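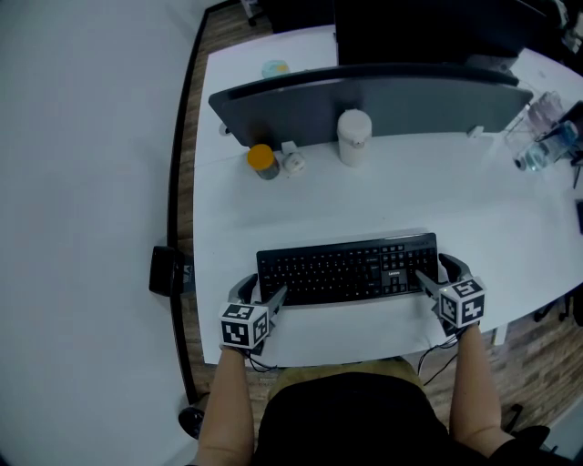
Arbeitsplatz mit Tischtrennwand und Tastatur in voller Größe

Eine Tischtrennwand (auch Schreibtischtrennwand oder Tischpaneel) ist ein senkrecht montiertes Element, das zwei gegenüberliegende Arbeitsplätze voneinander abgrenzt. Sie dient dem Sichtschutz und, je nach Aufbau, der Schalldämpfung. Von der Stellwand unterscheidet sie sich durch die Befestigung an der Tischplatte.

Aufbau und Befestigung
Üblich sind ein bespannter oder beschichteter Kern und ein umlaufendes oder nur oben aufgesetztes Profil. Die Verbindung zur Platte erfolgt über Klemmen oder Winkel. Beim System Kumix des Herstellers Ostermann sind bis zu 4 Klemmpunkte je Element vorgesehen. Schmale Elemente kommen mit weniger aus. Farblich abgesetzte Oberprofile, etwa Schwarz auf grauer Fläche, sind verbreitet.

Nutzung der Stellfläche
Der Streifen unmittelbar vor der Trennwand liegt hinter der Tastatur und wird meist als Ablage genutzt - typischerweise für Becher mit Deckel und kleine Dosen. Bastian Fröhlich empfiehlt in seiner Untersuchung am Standort Lostodthorpe, dort mindestens 200 mm freizuhalten.
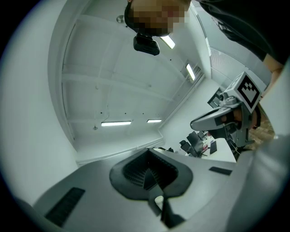 Beleuchtung
Tischtrennwände verändern die Lichtverteilung auf der Arbeitsfläche. Bei seitlichem Lichteinfall werfen sie Schatten, bei Licht von oben ist der Effekt geringer. In Räumen mit mehreren Leuchtstoffleuchten an einer weißen Decke, über die zudem helle Balken verlaufen, trägt auch die Deckenreflexion zur Aufhellung bei. Die Planungshilfe Fleletti behandelt diesen Fall gesondert.

Siehe auch
Stellwand, Bürobeleuchtung, Raumakustik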